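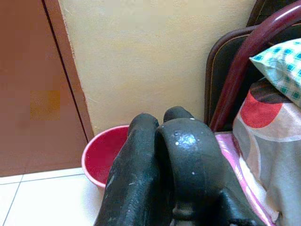 Home Contents Previous Next Glossary Instructor Notes

Chapter 6
Buying Automation for the Home: The Household Handling Kit

Chapters 4 and 5 dealt with machines that stay in one place and do one job. A palletizer in a warehouse sees the same box all day, and the people who buy it know the size of the box before they sign anything. This chapter is about a different kind of purchase. A household handling kit is sold to work among furniture, bedding, basins and doors, in rooms that were laid out for people. The buyer has less to measure and the seller has more to promise.

The product used throughout the chapter is the Futon, a two-finger gripper kit sold by Cattaneo. It is offered to care homes, small hotels and firms that provide home help. The kit has a gripper, a small camera at the wrist, a controller and a service plan. The arm is sold separately. Readers who have worked with parallel grippers in Chapter 3 will find the mechanics familiar. Most of the new material here concerns how such a kit is described, tested, priced and kept running.

6.1 What the buyer is paying for

The list price of a kit is the easiest number to find and often the least useful. Cattaneo's quotation to the Lindville home help service had four lines: the hardware, installation, training for staff, and a yearly plan covering repairs and software. The service, which looks after clients in 17 apartments, had budgeted for the first line only. Its operations manager, Ginevra Russo, sent the quotation back and asked for the same figures spread over three years. On that basis the plan cost more than the gripper.

A second point came up in the same exchange. The quotation gave a lifetime for the finger coverings in grip cycles, and the service had no idea how many cycles it would use in a week. The question had to be settled by a trial. Section 6.4 shows how the estimate was made and gives a worksheet for doing the same with other parts that wear.

6.2 Reading a specification sheet

Specification sheets for grippers usually state the opening width, the grip force, the payload and the weight. All four are measured under conditions the manufacturer chooses. Payload is commonly given for a rigid block held at the center of the fingers. A blanket is a different load. It hangs, it shifts, and it may catch on the edge of a chair while the rest of it is being lifted. A plastic basin can be gripped at the rim, but the rim may flex under a force that would be correct for a block of the same weight.

The Futon sheet lists a payload of 700 grams for soft goods and a higher figure for rigid ones. Few competing sheets make this separation, and it is a point in the product's favor. The sheet doesn't say how the soft goods were folded or where they were held. Students should get used to writing such gaps down as questions for the seller.

Camera position deserves the same care. With the camera at the wrist, the fingers take up part of the view at all times, and an object close to them may be partly hidden. The seller should be asked how the software deals with an object it can see only in part.

6.3 The Bratham trial

Before the service placed an order, a trial was held in a furnished apartment in Bratham. It was planned by Chandrasekhar Kandasamy, an engineer hired by the buyer and not by the seller. He wrote the task list before the kit was delivered, and Cattaneo's staff saw it on the first morning. The trial took place in October and recorded 584 attempts at picking up, moving and setting down household items.

Each attempt was marked as completed, completed with help, or not completed. The middle category caused the most argument. Cattaneo wanted an attempt counted as completed if a member of staff had only moved a chair out of the way. Kandasamy held that moving the chair was labor and that the buyer would be paying for it. His rule was kept. The summary table went to both parties on 11/15/23 and is reproduced at the end of the chapter with the permission of the service.

The trial also timed setup. Staff who had finished the training needed 180 seconds to start the kit and run the daily check, which was within the figure in the manual. Changing the finger coverings took longer than the manual said, and the instructions for that step were later rewritten.

6.4 Estimating wear and running cost

We begin with the finger coverings, the part replaced most often, and work from the trial records to a cost per week. Before reading on, review the definition of a duty cycle in Section 2.3.

We use cookies to remember your place in the text and to measure page visits. Accept Manage settings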